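Tidying the paint table. A thread, in the sense that I'll be doing this all evening and you may as well suffer alongside me.

---

Background for new followers: I paint small wooden boats and the occasional biscuit tin. I do this at a butcher-block table that I bought because it was handsome, and have spent 11 months being frightened of getting paint on.

---

Hence the tray. Teal, shallow, raised edges. The rule is that all wet things live in the tray. It's a good rule and I'd recommend it to anyone with more character than me.

---

State of play at 6pm: tray has nothing in it. Paints are everywhere that isn't the tray. Some of the brushes are at least in their cup, and I'd like that noted.
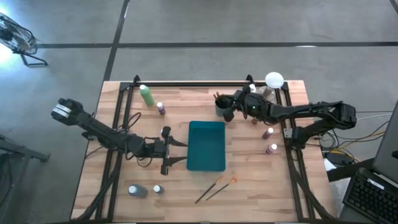 The trouble is that I put things down where my hand happens to be when I've finished with them. Then I come back the next day and call it a layout. Move the green bottle six inches and I'm lost for a week.

---

Someone is going to tell me to sort the paints by colour. I've tried sorting by colour. I got as far as deciding whether turquoise counts as a blue, and then it was bedtime.

---

Sorted by how often I use them instead. Turns out I use white. Everything else is there for company.

---

A word on buying paint. I went into Prusico in Zundstead for one pot of red and came out £49 lighter with no red. They'd moved the reds. I was too proud to ask, so I bought round the gap.

---

The red came later, by post, in a box you could have kept a goose in.

---

Also in that haul: Akbulut 2939, which the shop's chart calls "Harbour Dusk" and which dries to the exact colour of a school corridor. I've painted two boats with it. They look as if they're waiting outside the head's office.

---

Back to the tidying. Washed the brushes, dried them on an old pillowcase, put them back in the cup handle down. If you put yours in bristles down I won't say anything, but I'll think about it on the bus.

---

Found a small white cap. Spent a good while going round the bottles looking for the bare one. They've all got caps. I have no idea whose this is and it's going in the drawer with the other keys to unknown doors.

---

Several people asking about the table surface: it's oiled, I did it myself in March, and I missed a strip. You can find the strip easily by putting a mug on it.

---

Tea break. Ate it standing up, well away from the brush water. I have only drunk the brush water once (it was a mustard sort of day) and I don't intend to make a career of it.

---

Right. Second attempt. The plan is that the tall ones go along the back and the little ones I use come forward, and the tray stays in the middle where I can't claim I didn't see it.

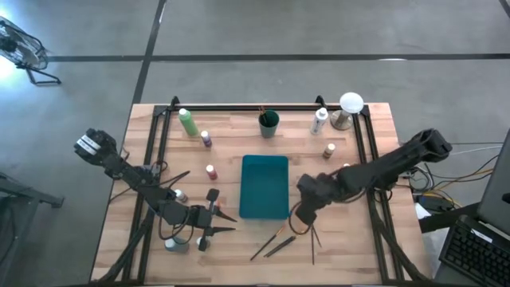
I'm fairly pleased with the theory. The brushes get the middle of the back row, because I reach for them with either hand depending on which one's got paint on it.

---

To the person who replied "why not get a rack": I had a rack. It held every size of bottle except the sizes bottles come in. It now holds seed packets and is very happy.

---

To the other person who replied "why not put them in the tray, since you bought a tray": I've muted you, with love.

---

No, all right, it's a fair question. The tray is for wet things. Paint bottles are dry things containing a wet thing. I've thought about this far more than is healthy and I'm standing by it.

---

The reason for the tidy, by the way, is the Barkport craft fair. I've got half a stall, a borrowed tablecloth and a box of boats, most of them white, see above.

---

Last year the organisers said they had around 3650 visitors. I sold four boats and was asked the way to the toilets by what felt like the rest of them.

---

So this year I'm painting a sign. It will say BOATS, and underneath, smaller, TOILETS with an arrow. I need a decent dark blue for it. I have three and they're all turquoise.

---

9.40pm, stopping there. Lids checked, brushes up, pillowcase in the wash. Boats get their second coat tomorrow, in the tray.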